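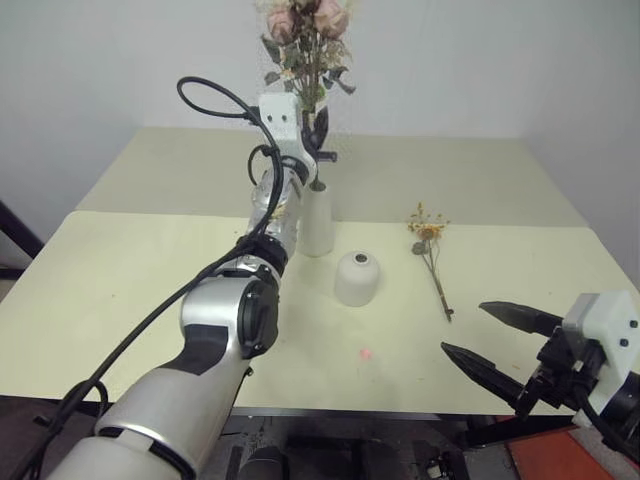
Tall white vase, clear plastic bottle, pale tabletop. 20 July 2026

OK so I promised a thread on giving up on real houseplants and going fake, and a bunch of you asked, so let's go. Long one, sorry in advance!

Background: I live on the north side of a building in Ranport, third floor, and the one good window looks straight at a brick wall. I get maybe an hour of sun in summer. In winter I get a rumor of sun.

I have killed a fern, a peace lily, a jade plant (who kills a jade plant??), a whole tray of herbs, and a pothos that the guy at the Akyol garden center told me I couldn't kill. I went back to tell him. He sold me another pothos.

At some point I added up what I'd spent, with pots and soil and the grow light and the little meter you stick in the dirt, and it was around $200. For dead plants! I could have had a nice dinner with somebody and a movie after.

So last spring I bought my first fake one from Zundine. It was a trailing thing for the top of the bookcase and I told myself it was temporary. It's still up there, looking exactly as healthy as the day I put it up.

Things I've figured out about buying them. Look at the stems before the leaves. Cheap ones have a seam running all the way up, and once you've noticed the seam it's all you see.

Bend them! They come out of the box squashed flat with every leaf pointing the same way. I sit down with a show on and go leaf by leaf. Takes most of an episode for a big one. My sister thinks this is the saddest hobby she's ever heard of and she collects spoons.

Skip anything with fake dew drops glued on. Also anything with glitter, unless it's December, and even then.

Pick a plant that could sort of live where you're putting it. I had a fake cactus in the bathroom for a while and people kept giving it a look. A fern in there, no questions asked.

Put them in a real pot or a real vase. The black plastic cup they ship in gives the whole thing away. I like something tall and plain, and I drop a handful of gravel in the bottom so the cat can't tip it.

If it's too short for the vase, crumple up some brown paper and stuff it down under the stems. I've used a sock. The sock worked fine.
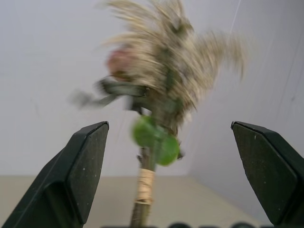

Gönül Sönmez wrote back that all of this is well and good but fake plants are dust magnets, and did I have any plan for that or was I just going to let them turn gray like the ones at her dentist's office.

Fair!! And yes, I do have a plan, mostly. Hair dryer on the cool setting, out on the landing, every few weeks. Do NOT use the hot setting. I had a nice eucalyptus once and now I have a curly one.

For the plastic ones I use lukewarm water and a drop of dish soap in the tub, then hang them off the shower rod overnight. Fabric leaves I leave dry and go over with a soft paintbrush. Some of the dyes run and you'll find out which on your good towel.

Keep them out of direct sun if you have any (jealous). The greens fade to this weird blue, and it happens slowly enough that you won't catch it until a friend says something.

Do I miss the real thing? A little. I miss the new leaves. There was a week with pothos number two when it put out a new leaf and I texted a picture to everyone I know, including my landlord by accident.

So I've allowed myself one more try in August. A snake plant, on the kitchen counter, under the grow light I already own. Prarkar has them on sale and my neighbor swears by hers, which she says she waters when she remembers.

If it dies I'm replacing it overnight with a fake one and you're all going to be polite about it.

Replies are open if you have a good brand for hanging stuff, I need something for over the sink and everything I've found so far looks like lettuce.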